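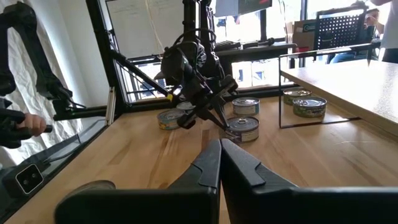
Can I still eat canned soup past the date?

Posted by Stallon, 28 August 2023

Cleaning out my pantry and I found 16 cans with a best-by of last April. No dents, no rust - they look fine to me. My wife wants them all gone. Do I toss them?

Bunis
Keep them! Best-by is mostly about taste. I'd skip anything bulging, leaking or badly dented along the seam, and if one spurts when you open it, throw it out. Tomato stuff goes downhill sooner (mine got kind of tinny), so eat those first.

Stullow
I wouldn't risk it but thats just me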